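Ticket: Workstation shuts down under render load
Opened by: Lucie Gosselin
Assigned to: Davoud Hassanpour
Date: October 4, 2024
Status: Closed

Reported: New tower, Vinell board, Nuvon power supply. Powers off during renders after 5 minutes. No blue screen, no minidump. The event log shows Kernel-Power 41 only. Idle and office work are fine.

Step 1. Checked temperatures under load. The processor stayed well under its limit up to the shutdown. Fans normal. Thermal cause ruled out. 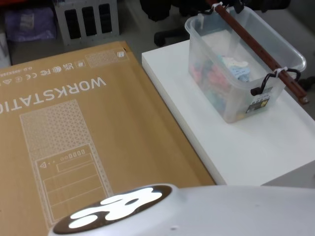 Step 2. Looked up the shipped configuration before changing any parts. The order lists one graphics card and one drive, and the user has added nothing. Keep the original packaging until this ticket is closed. It is the flat tan carton with the tower outline printed on it in white, and Prelholm will not take a full unit back without it.

Step 3. Moved the power cord from the desk strip to the wall outlet. Same result. Swapped the cord. Same result.

Step 4. Set the graphics power limit 40 watts lower in the driver utility.

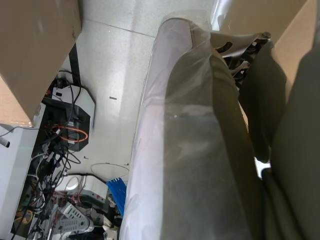

With the lower limit the render ran to the end in 2 tests out of 2. Restored the default and the shutdown came back on the first attempt. This points to the power supply or its cabling.

Step 5. Opened the side panel. Both graphics power plugs were on a single split cable from the supply. The second cable was still in the accessory bag. 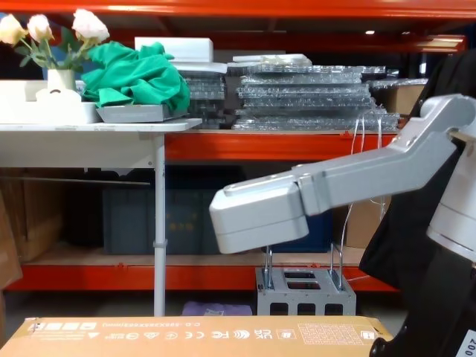
Orange shelving, middle and lower beams.

Step 6. Fitted the second cable, one cable per plug. Default power limit. Ran the render queue for 200 frames with no shutdown. Event log clean.

Note from Jerome Belmonte: check the other towers from this order for the same split cable before they go to desks. 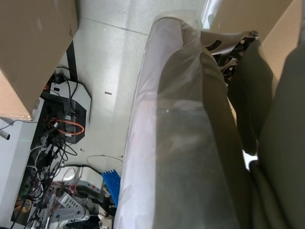

Does the power supply still need to be replaced?
Leave it in place. Reopen this ticket if event 41 shows up again with both cables fitted.

Resolution: cabling corrected, no parts ordered. Closed by D. Hassanpour.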